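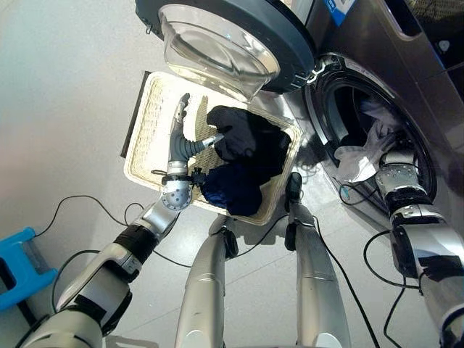 Bouchra Amrani wrote back after reading the first draft of this guide that she would not leave a machine alone with a full wash until it could empty its own pockets. Her point stands. Treat the laundry routine as supervised work.

Home | Guides | Set-up | Laundry | Support
Friday, October 16, 2020
By Markos Lazaridis
Print this page | E-mail this page

Section 5: Loading and unloading the washer

The Fomura can handle a small mixed load from a front-loading washer. It can't yet sort by colour, read care labels or choose a programme. Those jobs remain with you.

1. Check that the washer has finished and is switched off.
2. Open the door fully. The Fomura has trouble with stiff catches.
3. Clear 800 mm of floor in front of the washer.
4. Put the basket on the floor within reach of both arms.
5. Select LOAD or UNLOAD on the tablet and press Start.
6. Stand where you can reach the stop button.

CAUTION: Keep children and pets out of the room while the arms are moving.

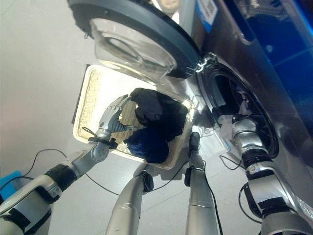 Socks and other small items are the weak spot. The hand may miss them against the back of the drum, and the routine ends when it finds nothing more to grip. Turn the drum by hand, look inside, and press Repeat if anything is left.

NOTE: Sheets and duvet covers are not supported in this version. They twist round the wrist. If this happens, press Stop, wait for the arms to go slack and unwind the cloth yourself.

7. When the routine ends, check the door seal for trapped items.
8. Close the door by hand.

A load of 24 items takes 40 minutes, so a person is still much quicker. Folding is covered in the next section and works only with towels.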